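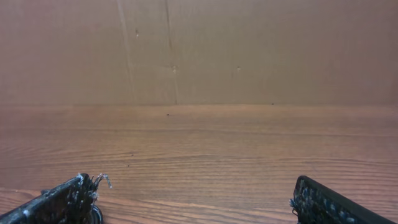 Can they do the washing up yet? Short version, no. Longer version below, typed in a rush before the ferry so forgive the spelling.

Went out to Ullutov at the start of December to see what the household robots crowd are up to. Readers have been asking since the vacuum column. Loan Bạch runs the bench side and gave me most of a morning, plus a very decent coffee.

What they're working on is chores. Proper boring ones. Folding a tea towel, wiping a table down, picking a sock up off a flat surface and putting it in a tub. The arm has two fingers and a little camera down near the wrist, so it sees pretty much what its own fingers see. Cardboard wall behind the table. I'd pictured something flashier. Loan says cardboard is cheap and a plain backdrop means one less thing for the software to get muddled by.

Tea towels first. Out of 25 tries it managed 15 I'd accept in my own kitchen drawer, and I'm not fussy. The misses were mostly corners. It goes for a corner, gets the middle, carries on folding as if all is well. My youngest does the same.

Socks better. Wiping worse, which suprised me. Pushing a cloth around sounds easy until you have to press hard enough to shift jam and not so hard that the table walks.

Then there's wear. Lint and dust get onto the fingers and the tips fray, you end up with stringy bits poking out past the end. Yaneth Restrepo looks after the hardware and she'd like it known that cleaning the robot is itself a chore, and a person does it. Grip surface gets gummed up, grip changes, robot that was fine on the morning run starts dropping things after lunch. She keeps a toothbrush in her pocket. I asked if another robot could do the brushing. Long look.

Shop floor is a different story, a bit. Heriberto Agudelo at Dranum (they do packing for small food outfits) has had 4 arms going for a while now. Same box, same spot, same height, all day. He's happy with them. Change the box and somebody has to come out. He reckons a new carton size costs him 10 days of fiddling, and his customers change cartons whenever the marketing people get bored. So he still has folks on the line for the odd jobs and isn't planning to change that. Good colour photos of his setup in the members' area when I get round to it.

Mercedes Arango wrote in after the last issue to say she'd pay good money tomorrow for anything that could empty a dishwasher and put the lids with the right containers. Mercedes, I passed it on. Loan laughed, then wrote it down.

My guess, for what its worth: towels and socks in a few years for people with deep pockets, dishwasher a fair bit after that, fitted sheets never. Write and tell me I'm wrong.

Next issue, Severin Brunner on fixing a dryer that eats buttons. Still need someone to test the lawn edger, must have own lawn.

You are receiving this newsletter because you signed up on our website. Unsubscribe | Update your preferences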